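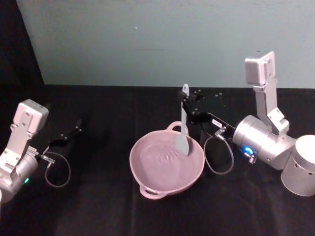 Is a whole-house water softener worth it, or am I being sold something?

Posted by Niamh Buckley, Apr 10, 2023

We moved to Daly in December and the water here is supposed to be hard. A salesman from Clisico came out, put drops in a tube, shook it until it went cloudy and told me I was ruining my water heater. He wants 2,201 dollars installed, and the price is only good if I sign this week. That last part is what got my back up.

I asked what my water would test at after the softener and he changed the subject to soap. I asked for the hardness number and he said "very hard." The city report lists it as 300 parts per million, so I guess he wasn't lying, but I don't see why I had to look it up myself.

What I have noticed is white crust on the shower head and a kettle that flakes. Vinegar takes care of both. The heater came with the house and makes no noise that I can hear. Is there any real evidence that I'd get my money back? I'm not interested in softer towels.

Fosska

300 is hard by anybody's chart, so the problem is real. Whether it's a 2,201 dollar problem is another matter. The drop test only shows that there are minerals in the water, and you can read that in the city report for free.

Scale does build up in tank heaters, and it matters more if yours is electric, where it cakes onto the elements. But before buying anything I'd hook a garden hose to the drain valve and flush the tank. Turn off the power or gas first, and let it cool down. If a lot of white grit comes out, you have your answer about what the water is doing. If it runs nearly clear, you can flush once a year and think about it at your leisure.

Get two more quotes, and ask each one for the grain capacity of the unit, the salt use per month and what the warranty leaves out. A price that dies at the end of the week tends to come back to life when you call the following week. Also ask whether the outdoor taps are left off the system. You don't want to pay to soften water for the lawn.

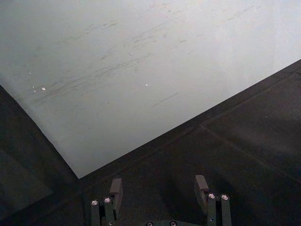 Lernel

I've had one for 5 years and would never go back. Dishes come out of the machine clear. Salt is a pain to carry down the stairs though. Can't say it saved me money, I never kept track. Don't get the magnet kind, my brother-in-law paid 90 bucks for one that clips on the pipe and his faucets look the same as before.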